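About Jutari

Jutari integrates humanoid robots into small workplaces: break rooms, front offices, clinic supply rooms. We were set up in Rarville as a service branch of Brutitz, a maintenance contractor, and now have 16 employees. Our work covers site survey, task definition, commissioning and staff training.

Most of our tasks are short and repetitive. Moving drinks between a desk and a refrigerator is a typical one, and we use it as the reference task for every new installation.
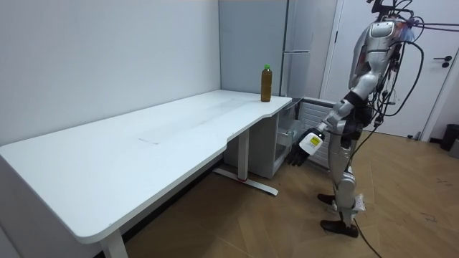

Before a task is automated, we record who does it now and how often. At the Barajas office, our longest-running site, restocking was shared by 11 people and appeared in no job description. It is now a scheduled robot task with one named operator per shift. The operator starts the run, handles exceptions and signs the log.

Grasping a bottle is usually the simpler part. Low drawers take more setup time: the arm has to reach below table height with limited clearance on both sides. 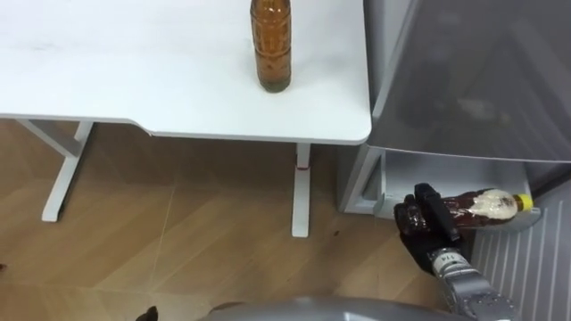
Operator training takes 40 hours, paid at the regular rate. It covers stop procedures, cable checks, restart after a dropped object and basic fault codes. No prior technical background is required.

Changes in duties are agreed in writing before commissioning. Time released by a task stays with the department for the first year. 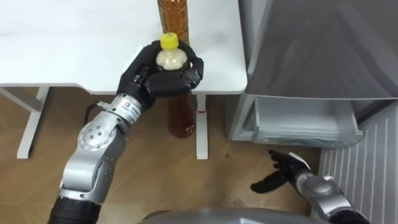 Task records are open to the staff who work beside the robot, including failed runs. Sites are reviewed every May, and a task that needs too many manual corrections is returned to manual work until it has been set up again.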